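Storing back issues of a quarterly

Abrehet Lemma
7 Oct 2023
I have a nearly full run of Gernetis, the gardening quarterly, 105 issues. They're in cardboard magazine files in the back bedroom and the bottom row has started to curl. Do people store them flat or upright?

vidal90
Flat, in short piles. Mine have been flat since I started and the spines are fine.

So-yul Chae
Upright, if the file is full enough to hold them straight. They curl when there's a gap and they slump. Flat is a pain when the one you want is at the bottom.

vidal90
Disagree. The stapled ones won't stay straight however tight you pack them. The later glued ones might.

Abrehet Lemma
Mine are stapled up to issue 90. Would plastic tubs be all right? Tradell do them fairly cheap.

tamsin_k
I wouldn't put paper in plastic with a lid on. My April issues came out smelling of damp.

So-yul Chae
Fine without a lid in a dry room. There was a letter about storage in one of the old ones, I'll look it out.

So-yul Chae
Found it.
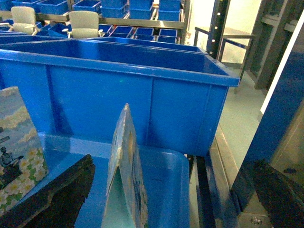 An illustrated page, propped in a tray

The letter says to keep them off outside walls and turn the piles over once a year. It doesn't say flat or upright.

vidal90
Turning the piles over means he had them flat.

So-yul Chae
Or he had no shelves.

Abrehet Lemma
Thanks all. I'll lay the stapled ones flat and leave the rest as they are.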